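Trying Out the Donard Handheld Gripper Kit
Project report, Soliman Lab
Spring term, May

So for my project I got to spend the term with the Donard kit, and I want to say right away that I had a blast with it, even in the weeks when I was grumbling. The question I picked was pretty simple: can a student with no robotics background take this thing out of the case and record good demonstrations with it before the semester runs out? (I'm a design major. I had never calibrated anything in my life.)

The kit is a pair of handheld grippers, marker blocks that clip on top, cables, and a license for Bisier, the software that lines up the video with the finger positions. Our lab rents it for $300 a month, and the rental includes email support, which I used a lot more than I planned to.

Setup

The quick start guide is good up to page 3 and then it kind of gives up on you. It tells you to "complete the workspace check" and never says where the workspace check is. I finally found it in Bisier under Tools, in a submenu. Once I was in there, calibration went fast, and I only had to redo it when I bumped a marker block and knocked it crooked.

The task

I wanted something everybody does without thinking, so I went with getting a bottle out of a small fridge. I used a few bottles with different shapes, which I figured would be harder on the fingers than a row of matching cans. My plan was 36 demonstrations, and I got all 36 recorded, though 3 of them had to be thrown out for dropped tracking. 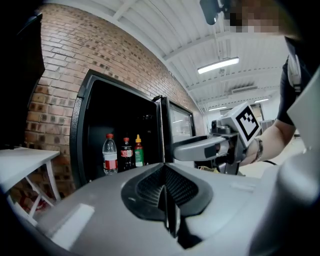 Reaching for the bottles on the lower shelf, with the fridge door swung open.

The squeeze bottle was my favorite to practice on! My first grabs were way too high, up near the nozzle, and it tipped every time. Coming in lower fixed that. The soda bottle was easy once I stopped rushing, and the water bottle was fine as long as I didn't squash it.

What I liked

The fingers open and close smoothly and the pads hold on better than I expected. Bisier also flags a bad take right after you stop recording, so you can redo it while everything is still set up.

What bugged me

The cable, mostly. I kept having to think about where it was, and I'd pay extra for a longer one. My wrist got tired on long sessions too, so I started taking a break between batches (should have done that from day one). And exporting is slow. I'd start it and go get lunch.

Would I rent it again?

Yes, for a class project. If I get to keep going in the fall, I'd like to take the kit over to the Zelosdale building and repeat the fridge task in their kitchen, with different shelves and different light, and see how many takes I lose there.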